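Rirkerwood Cricket Club

Rirkerwood Cricket Club is an amateur cricket club based in the township of Rirkerwood, Australia. It was founded in 1878 and fields 4 senior sides in the Harries District competition, along with junior teams. Home matches are played at Gekgate Oval. The club colours are bottle green and white.

History

The club was formed at a public meeting in the Gekgate Hotel, after two seasons of informal games between sawmill hands and farm workers. Early matches were played on a cleared paddock beside the creek, on a pitch of rolled clay. The outfield was grazed by sheep between fixtures, and a local rule gave the batting side four runs for any ball lost in the reeds.

Rirkerwood moved to its present ground when the creek paddock was sold. A malthoid pitch was laid there and later replaced by concrete covered with matting. Turf was introduced after the club joined the district competition, which required it for first-grade matches.

Play was suspended during both world wars. Records from the years between them are incomplete, as the scorebooks were stored under the old grandstand and damaged by flooding.

Ground

Gekgate Oval has a turf square, a synthetic practice area and a brick pavilion. The ground slopes towards the southern boundary, and bowlers have traditionally preferred the northern end. It is shared in winter with the Rirkerwood football club, and the square is fenced off from April until September.

The pavilion contains change rooms, a kitchen and a function room used for club dinners and community hire.

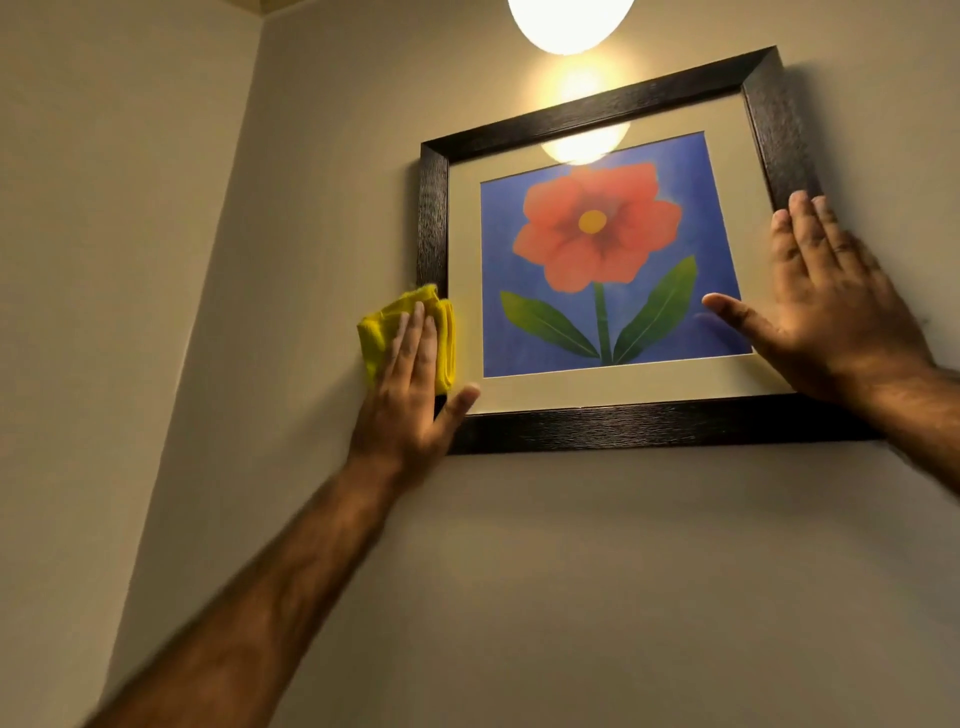 Rivalries

The club's main rival is Prusero, whose ground lies across the river. The sides meet twice each season, and the winner of the second match holds the Millers' Bat, a trophy made from a willow bat mounted on a hardwood board. If that match is drawn, the holder keeps it. Prusero's lowest total in the fixture is 47, made on a rain-affected pitch.

Junior cricket

Junior sides play on Saturday mornings, with under-11 matches using a shortened pitch and a modified ball. Girls' teams were added when the Harries District competition set up a separate junior division.

See also

Harries District Cricket Association
Gekgate Oval
Prusero Cricket Club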